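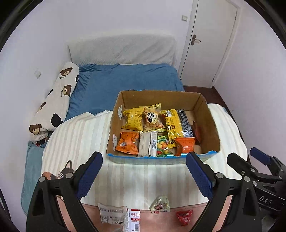

Ticket 163: Snack box will not close
Opened by: Benedikt Eichhorn
Queue: Sustik House Supplies, Tirnholm
Priority: I said high, the form changed it to normal

The snack box for the Tirnholm trip has to shut by 6 p.m. so Roman can load it, and it will not shut. The shipping form allows one carton per room and this is my carton. I packed it on the bed with the big stuff toward the back and whatever was left toward the front, and the puffed yellow bag in the back corner is where I'd start an investigation. The orange one in front is nearly as fat. Both are mostly air, and I am apparently paying freight on it.

Tried so far: pressing down (crunching noises, stopped). Pressing down with a pillow (same, quieter).

Reply from Voltby desk, 2:10 p.m.
Please confirm the carton has flaps. Please also tell us what is lying flat on top, as flat things are usually the easy win.

Reply from Benedikt, 2:25 p.m.
No flaps that I can fold over anything. I have asked the box where they went. Flat things are as follows.

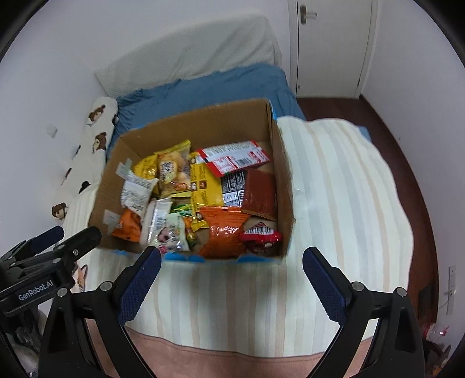

White and red packet on top, back right, with the black one under it.

I stood the white and red one on its edge against the side. Gained a little room, then spent it on a bag I had forgotten in the kitchen. Net result zero, morale slightly lower.

Reply from Voltby desk, 2:50 p.m.
What was the carton originally for? Max declared weight on the form is 1000 g for snacks. We can't accept it as dairy.

Reply from Benedikt, 3:05 p.m.
It was for milk and says so on the front in Chinese characters. There is no milk in it. My kitchen scale gives up at 400 g, so the weight will be a matter of trust.

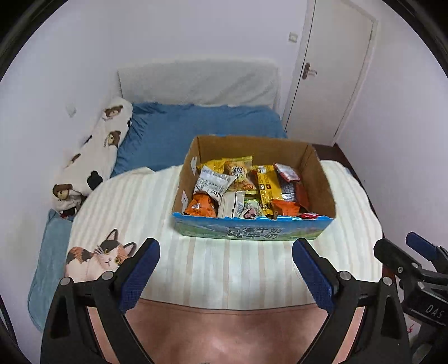

Front of carton, 青海牛奶 纯牛奶. Contents: snacks.

Reply from Voltby desk, 3:20 p.m.
Cover the milk printing with plain paper. For the lid, cut a sheet of cardboard to size and tape it on all sides. Take out 2 of the puffed bags and carry them by hand.

Reply from Benedikt, 3:40 p.m.
Cutting the lid now. Regarding the puffed bags, I have removed one and am eating it. Please leave the ticket open until I get to the other.

Status: Waiting on customer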